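# Chapter 4: What the Package Says Before You Read It

Most introductions to consumer behaviour tell you that packaging "communicates". Students write the word down, and from then on it does a great deal of work without being asked for any papers. Communicates what, to whom, and how would we know if it didn't? This chapter asks you to hold those questions open for longer than is comfortable.

Take the claim you will meet most often in trade writing: that a heavier container makes people think better of what is inside. It may well be true for some goods and some buyers. But look at how the claim is usually supported. A firm moves its hand cream from a tube to a jar, raises the price, pays for new advertising and gets a better shelf. Sales go up. The design agency then writes a case study in which the jar did everything.

The Drolmont relaunch, which we return to in section 4.3, is a fair specimen. Drolmont sold a plain cologne in a light, round bottle for years. In one August it changed the bottle, the cap, the label, the scent (slightly) and the shops it supplied. The agency's report gave all the credit to the cap. When Vinh Ngô went back through the sales records, he found that the new shops alone could account for most of the rise. He did not show that the cap had no effect. He showed that the records could not tell us either way, and that is a weaker finding than his admirers sometimes make it sound.

## Why perfume keeps turning up

Fragrance is the favourite subject of packaging research, and you should be a little suspicious of that too. A shopper cannot see a smell. If the box is sealed and there is no tester, the bottle and the name are nearly all there is to go on, so of course the bottle seems to matter. Findings from such a case get carried over to washing powder, tinned soup and bank accounts, where people have other things to judge by and often years of habit behind them.

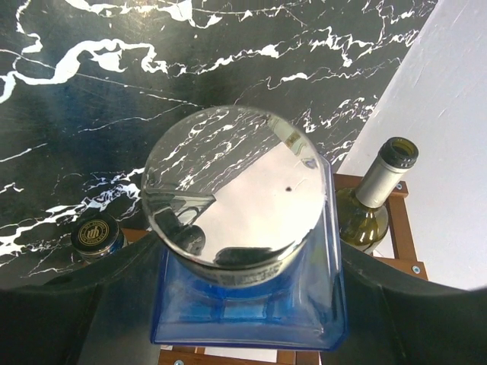 Colour is the next problem. Textbooks (earlier editions of this one included) have printed tables matching colours to feelings: blue for calm or trust, red for energy, black for luxury. Ask where such a table comes from and you are often led to another table. Where there is a real study underneath, it has often asked people to match a patch of colour to a word from a short list. That tells us which word they chose. Whether the same people feel calm in front of a shop shelf, with a child pulling at their sleeve and the car park running out, is a separate matter — and a much harder one to test.

## The Lerngate survey

Later in the chapter we work through the Lerngate survey in detail. It had 2,000 replies, which sounds solid. Each person was shown 7 mock packages on a screen and asked how much they would expect to pay. Before you read the results, think about what a screen leaves out. No one could lift anything. No one spent money. People who are asked for a price will give you a price, even if they would have walked past the product without a glance.

None of this makes the survey worthless. It was clearly reported, and its authors were more careful than the people who quote them. It does mean that "shoppers will pay more for a square bottle" is a sentence you should not write in an essay on the strength of it.

## Before you go on

Choose a product you have bought more than once. Write down why you think you bought it the first time, then put the note away until you reach section 4.5. There we look at how badly people remember their own reasons, and you will be asked to decide how far you trust what you wrote.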